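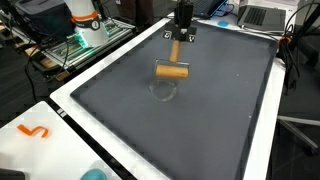

Rolling a soft material flat is harder than rolling a stiff one, according to Orsolya Takács, and the difficulty is mostly at the edges. Takács runs the materials bench at Todholm, a small workshop that tests hand tools and surfaces for makers of craft putty, modeling compounds and pastry supplies. She has spent most of the past winter on small rollers: a short wooden drum held in a metal frame, with one handle.

"People compare it to a rolling pin and then use it like one," she said. "A pin has two handles and you load it from both ends. With one handle the load comes in through the frame at an angle. If your wrist is a few degrees off, one end of the drum digs in and the other end does nothing. You get a wedge."

Her standard piece weighs 52 grams and starts as a ball. It is set down in the middle of the tray and pressed once with the palm. The roller is then lowered onto the center of the piece and pushed outward, lifted, brought back to the center and pushed the other way. Takács does not allow rolling back and forth across the full width.

"Every time the drum goes over the edge it drops onto the tray and thins the rim," she said. "Then it climbs back on and drags the rim with it. Stop short of the edge. The material will move out by itself."

Clear compounds bring a problem of their own, in that the operator can't judge thickness by color. A white or pigmented dough gets visibly paler where it is thin. A transparent one looks much the same at two millimeters as it does at five, and the outline is often the only part that can be read. Takács uses dark gray trays for this. On a white surface, she said, she would lose the outline altogether under the overhead lights.

The tray should be matte. She tried a gloss black one in November and gave it up after a day, the reflections being hard to tell apart from the shine on the piece. The matte finish has a drawback, which is that every crumb and bit of lint shows as a white speck. She wipes between pieces with a damp cloth and lets the surface dry for a full minute. Specks that remain after wiping are left alone unless they lie under the piece.

Asked whether wood is a sensible choice for a drum, she was cautious.

"For dough, yes. It takes a little flour and holds it. For a gel or a putty it depends on the grade. Wood has grain, and a soft clear compound will copy the grain if you leave the drum sitting on it. Keep it moving or keep it off."

She has used drums of acrylic and steel. The acrylic one, sold under the name Uketti, gave the smoothest face but stuck to anything warmer than room temperature. Steel released well once chilled and was heavy enough that some pieces were flattened by the tool's own weight before any rolling began. The wooden drum from Skollow, the cheapest of the group, is the one still in use on her bench.

In the last series, 416 pieces were rolled with the three drums. Of these, 286 came out within her limit for evenness, measured at the center and at four points near the rim. Most of the rejects were wedges. Another 19 tore on release, all with the acrylic drum.

Takács is doubtful about the limit itself, which was taken over from an older Workneh procedure written for pastry. Pastry relaxes after rolling and then mostly stays put. A soft putty keeps creeping, and a piece that fails right after the last stroke may pass ten minutes later. Her sheets now have a column for the time between the last stroke and the first measurement.

"The round shape doesn't matter to me," she said. "Customers send back comments about ragged outlines. If the thickness is right you can trim the outline with a cutter. You can't trim a wedge."

She plans to repeat the wooden drum series in March with the frame bearings oiled. The oil has to be food grade, and she has not yet settled on one.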